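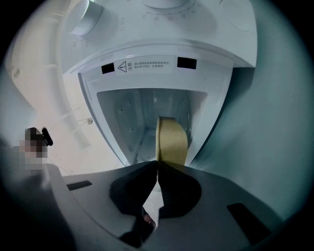
Yulan Bai, student, controls and testing

Search this site Enter keywords Go

4. The grip fault

Our task for June was putting small items into a compact washing machine and taking them out again. We used a roll of masking tape as the test item for the whole section. It keeps its shape, and when it is pinched between the two fingers the band is easy to find in the video.

The fault showed up on run 112. The fingers let go early and the roll dropped into the drum. Our log still said "closed." We stopped, checked the Orkton board and found that the width reading had frozen at 17 mm. It stayed there with the fingers fully open.

Marlene Penner traced it to a connector that worked loose when the wrist tilted up into the opening. She crimped a new one and tied the cable down. We also changed the code so that a reading that does not move for 1000 ms stops the run.

We threw out the earlier runs with a frozen reading and started over. The new set has 356 runs and no early releases. The stop has tripped twice, both times with the cable unplugged on purpose.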